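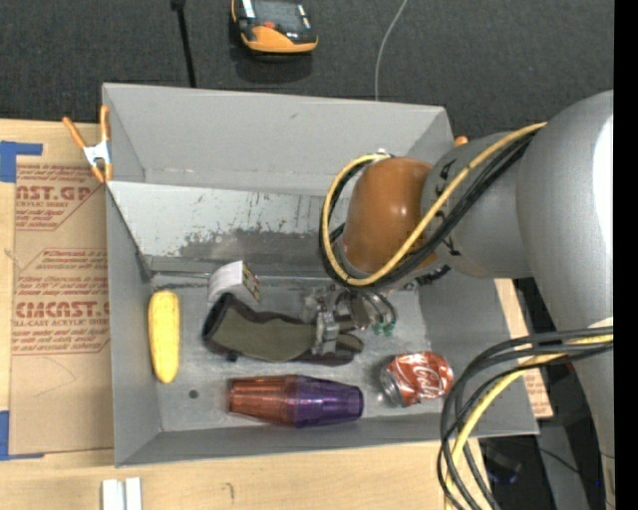
Ticket: Gripper closes late during remote demos, bin picking cell
Project: Tivent
Opened by: Kristóf Takács
Opened: Monday, September 23, 2024
Priority: normal
Status: closed, one follow-up

Problem

When I drive the arm by remote control to record picks from the grey bin, the fingers close later than I squeeze the trigger. The arm itself follows my hand fine. On the corn cob it doesn't matter much, as it stays where it is. On the can and the tumblers it matters a lot, as I have already started to lift by the time the fingers shut. Of the last 20 demos I had to throw away 12.

Hand-guided demos on the same cell are fine. I only see this over the remote link.

Already tried
Restarted the controller and the remote station.
Swapped the trigger handset for the one from Plandau. Same delay.
Slowed the arm to half speed. The delay is the same length but easier to live with.

Reply, support desk

Please send one log of a bad demo and one of a good hand-guided one. Also tell us whether the gripper command goes out on the same channel as the arm pose, and what the smoothing is set to in the teleop profile.

Has anything been changed on the arm since the last good remote session? Check the tubes down at the gripper and the cable run over the wrist for kinks, with the arm reaching into the bin and not parked. A tube that is fine at home position can pinch once the wrist turns over.

Kristóf

Both logs attached. Same channel as far as I know. Smoothing is 48, which came with the Prernik profile. I haven't touched it.

Checked tubes and cables with the arm down over the far corner, over the middle and along the front wall. No kinks. I pulled gently on the fittings as well and nothing moved.

One change: we loaded the Prernik profile last week to get rid of hand shake. I didn't connect the two because the arm felt better afterwards, and most of my time was going on hand-guided work.

Reply, support desk

Thanks, the logs show it. Trigger press and gripper command leave the station together, but the command sits in the smoothing filter before it is sent on. The filter is meant for the arm pose only. In the Prernik profile the box "apply to all axes" is ticked and the gripper counts as an axis.

To fix:
Stop recording and park the arm clear of the bin.
Open the teleop profile and save a copy under a new name.
Untick "apply to all axes". Leave smoothing at 48 for the pose.
Set the gripper filter to 0.
Reload the profile -- a restart isn't needed.
Do a few dry squeezes in the air before going back into the bin.

Do not mix the old remote demos with the new ones in the same training set. The policy would learn to close at two different moments for the same hand position.

Kristóf

Done, saved as Borbély. Dry squeezes look right. Recorded 20 new demos with the usual mix of objects and kept all of them except one, where I knocked the small box over with the wrist. That one was me.

The can is still awkward when it lies at an angle, and I have to turn the wrist more than I'd like. Separate matter, I'll open a ticket if it gets in the way.

I have moved the 80 older remote demos out of the Tivent folder. The hand-guided ones stay in.

Reply, support desk

Good. We'll change the default in the Prernik profile so the box is off. Follow-up stays open on our side until that is out. Closing this one.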